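Print this page | E-mail this to a friend
Search this site: enter keyword Go

Inês Teixeira on the clinic bill, and why she keeps going back to Nurnmont

When Inês Teixeira answers the door she is already talking, mostly about the kettle, and it takes us a good while (and a plate of very nice almond biscuits) to reach the vote. She has lobbied the Nurnmont assembly on maternity care for longer than she cares to say, and the clinic bill is the closest she has come to a law with her own wording in it.

"People hear the word abortion and they stop listening," she says. "This bill is about notice. If a maternity ward is going to shut, the women booked into it should be told eight weeks before. I've sat with people on both sides who agree on that much, and they were quite startled to find themselves agreeing!"

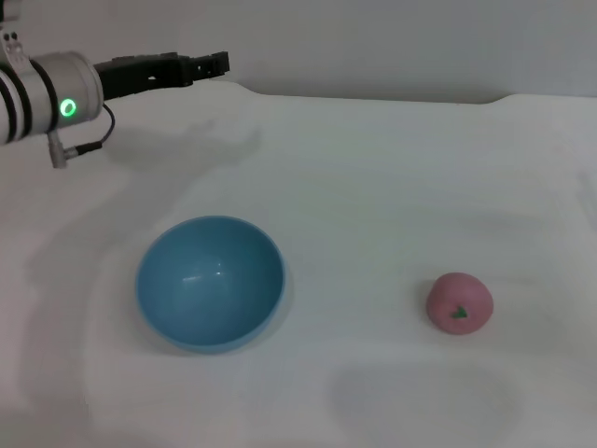 The bill passed its second reading in October, and then Osaze Omoregie, who chairs the health panel, sent it back over clause 4. Teixeira is more patient about this than I expected. "Osaze rang me himself, on the Friday, at teatime. He thinks the clause lets the assembly off paying for transport. I think he's wrong - but he'd read it, every line, and I can't say that of everyone."

She is less gentle about Panagiotis Tsoukalas, who has called himself a friend of mothers through two elections and has yet to say how he will vote. "I've asked him in letters and I've asked him in the car park. He always says it's a very interesting question."
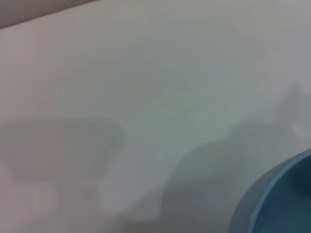
Her petition has 243 names, gathered mainly outside the chemist's with her neighbour Onyekachi Nwankwo. "Onyekachi doesn't share my views on abortion, and we've had words over it, proper words, and then she's picked up the other clipboard."

Would she accept the bill without clause 4? She pours more tea and thinks about it for some time. "I'd be sorry. I'd take it, though, and I'd be back in the spring asking for the rest."

Print this page | E-mail this to a friend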